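Prekow franchise renewal: is the in-kind fiber going away?
Forum: Local Access and Municipal Networks 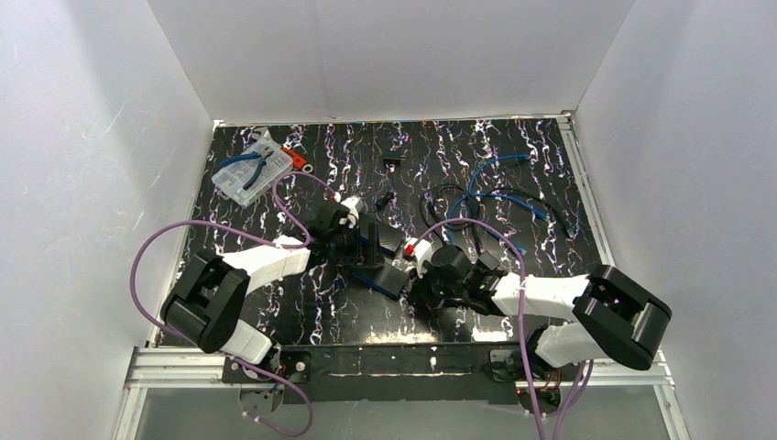

mast_height wrote:
The Prekow franchise with Hurley is up for renewal and the draft is posted with the January packet. Section 4 of the old agreement gave the city 2 strands of dark fiber to each public building at no charge. The draft keeps the strands but lets Hurley deduct their fair market value from the franchise fee. The library run, for one, is billed to the city at zero under the current terms. Under the draft it would be assigned a value like every other drop. Has anyone seen the valuation method? The packet refers to an Exhibit C that is not attached.

coaxial_drift wrote:
Exhibit C was not attached last time either. Ask the clerk for it in writing.

The deduction itself is normal now. In-kind obligations count toward the fee cap unless they fall under an exception. Capital costs for access channel facilities are treated separately. Building drops usually are not.

pegboard wrote:
Fallus went through this with Tremblay two cycles ago. Tremblay's first number was a retail rate for a lit 100 megabit circuit, applied to unlit glass. The city objected and they settled on marginal cost plus maintenance. It took 18 months. If your draft says "fair market value" with no definition, expect the retail rate.

mast_height wrote:
It says "fair market value as reasonably determined by Grantee." No appeal language that I could find.

coaxial_drift wrote:
Then strike "by Grantee" and tie it to marginal cost. I would not fight over the deduction as such. You will lose that and spend your leverage on it.

nodesplit wrote:
Disagree. The strands were consideration for use of the right-of-way in the original build, and the build was paid off a long time ago. If the city accepts the deduction in writing it has conceded the point for the whole term. Fallus conceded it and now pays for conduit the city trenched itself.

pegboard wrote:
Fallus does not pay for the conduit. It pays a share of locate and repair costs on the joint segment. Those are different line items in the settlement.

nodesplit wrote:
They are different lines on the same invoice. The fee check still came out smaller.

pegboard wrote:
Smaller mostly from video subscriber loss. The fee is a percentage of cable revenue and broadband is not in the base. Check the gross revenue definition in your draft before you worry about strands.

mast_height wrote:
Checked. Advertising and home shopping commissions are in. Equipment rental has been dropped from the list, and it was in the old one.

coaxial_drift wrote:
That is worth more than the fiber. Get equipment rental back in first.

nodesplit wrote:
Agreed on that one.

mast_height wrote:
Request for Exhibit C went to the clerk this morning. I will post the valuation table when it arrives. Comments close Monday at noon.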